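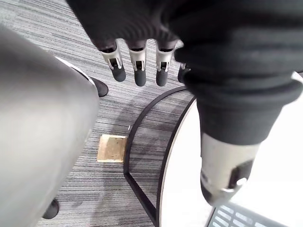
The Nustix fabric shaver was added to the Udetthorpe Household Lending Collection last year and has now been borrowed often enough to support a full review. It is a corded hand tool with a round metal guard, a three-blade cutter and a clear lint cup, and it is sold for removing pills from knitwear, upholstery and blankets. The collection receives more questions about ribbed cloth than about any other kind. A black ribbed fabric such as the one in the photograph, with soft, thick folds and ridges running across it, asks more of a shaver than a flat weave does, as the guard must pass over raised lines and any crease can be drawn up toward the blades. Members are therefore advised to lay such cloth on a firm board and smooth it by hand before switching on.

Testing was carried out at the collection's workroom over 14 sessions. Staff used the Nustix on wool cardigans, cotton rib, acrylic throws, a set of dining chair seats and a number of donated curtains. The Painemal shaver, which the collection has held for several years and which runs on batteries, was used on matching pieces for comparison.

On ribbed knits the Nustix performed well when moved along the ridges. Moved across them, it left pills in the channels and needed a second pass. The guard has three height settings. The middle one suited most garments, while the lowest should be kept for flat, tightly woven cloth. One cotton cuff was nicked at the lowest setting during the second session, and the loan card has carried a printed caution from that point on.

On upholstery the difference between the two tools was plain. The Nustix kept a steady speed through a full chair seat. The Painemal slowed before the first seat was done and had to be recharged. For a single sweater the Painemal remains the easier tool to hold, being lighter and free of a cord, and members with weak wrists may prefer it.

The lint cup is the least satisfactory part of the Nustix. It is small, it must be twisted off to be emptied, and the thread of the twist collects fluff. With a heavily pilled throw it filled in under 60 seconds. A soft brush is supplied and should be used after each emptying. Two borrowers returned the tool with the brush missing, and replacements had to be ordered through Avelon, the supplier, at a modest charge.

Noise is moderate. The tool can be used in a shared room, although a telephone conversation beside it would be difficult. The cord is long enough for table work and too short for curtains that are still hanging. Curtains should be taken down in any case, as cloth under its own weight cannot be held flat against the guard.

The written instructions are clear on cleaning and brief on safety. The collection has added its own sheet, which asks members to unplug the tool before removing the guard, to keep it away from buttons, beads and loose threads, and to try it first on an inside seam. It should not be used on lace, on open knits or on any fabric that has already worn thin.

The Nustix is recommended for members with upholstery or several heavy garments to treat. It may be reserved under item number 1013. A second unit will be available for loan in May.

Reviewed by Lensa Tekleab
18 April 2025
3 min read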